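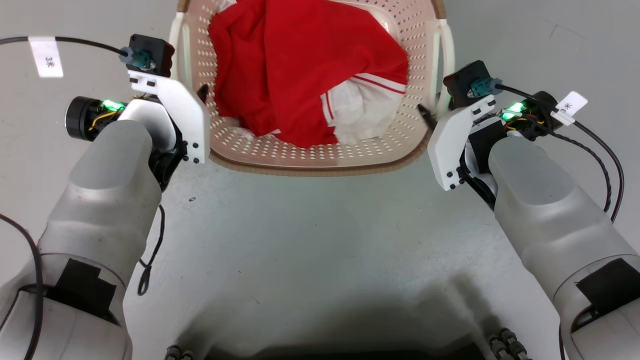

What has the grant paid for so far? It has paid for a working archive of public posts by local officeholders, a written set of rules for what goes into it, and the first round of checks on how platforms handle those posts when an account is limited or closed.

Progress Report to the Bimotholm Fund
Public Speech Records Project
Submitted by the Girnetby Center for Online Speech
July 21, 2021

12 shares | 3 comments

Period and Purpose

This report covers the first half of the grant year. The project was funded to answer a narrow problem. Elected officials and public agencies now make many of their announcements on social media accounts that they do not own. When an account is suspended, renamed or handed to a successor, residents may lose access to statements that were made in the course of public business. The Center agreed to collect such statements from a defined group of accounts, to record what happens to them over time, and to publish the results in a form that town clerks, reporters and researchers can use.

Accounts and Collection

The project follows 55 accounts. Of these, 35 belong to individual officeholders and the remainder to offices or departments. The mix departs from the original proposal, which called for an even division. Several departments in the Girnetby area closed their separate pages during the spring and now post through a single municipal account, and the Center replaced them with officeholder accounts from the same towns.

Collection takes place every day. Each post is saved as text together with its date, its attachments and any notice the platform has placed on it. Replies from members of the public are not kept. The Fund's reviewers asked about this point at the application stage, and the Center's position has not changed: residents who answer a mayor's post have not agreed to be archived.

The collection software was built under contract by Yammine. It was delivered one month later than planned, and the Center withheld the final payment until the export function met the agreed terms. That payment has now been released. There was no added cost to the grant.

Removed and Restricted Posts

During the period, 336 posts in the archive became unavailable on the platform where they first appeared. Staff review each one and assign it to a category: deleted by the account holder, removed by the platform, lost with a closed account, or unknown. The unknown category is larger than the Center would like. Platforms do not always show a public notice when they take down a post, and the same blank page may result from an owner's choice or a moderator's. The Center has written to the platforms concerned to ask for clearer notices. Two have replied, neither with a commitment.

The Center takes no position in this project on whether any given removal was right. The public tables list the category and the date only, and the full text of a removed post is provided on written request. Posts that contain a private person's address or medical details are withheld in full.

Public Access

A search page opened to a test group of clerks and librarians in the spring. Their comments were mostly practical. The date filter was hard to find, results loaded slowly on older office computers, and the word "restricted" was taken to mean that the reader lacked permission. The label has been changed to "limited by platform." Loading times have improved but remain uneven when a search returns more than 1000 results.

Hosting is provided by Praltico under a yearly agreement. A second copy of the archive is held offline at the Center's own office - a condition of the grant that was met in the first month.

Budget

Spending on staff time is in line with the approved budget. Travel is well under, as all site visits were replaced by calls. The Center requests permission to move the unspent travel funds to the review of unknown removals, where one part-time reviewer is not enough. A revised budget sheet has been sent under separate cover.

Work Remaining

The search page will open to the public in the fall, once the loading problem is settled. A guide for town clerks on keeping their own copies of official posts is in draft and will be sent to the Fund for comment before printing. The final data tables and the closing report are due in December.

3 comments | Share this report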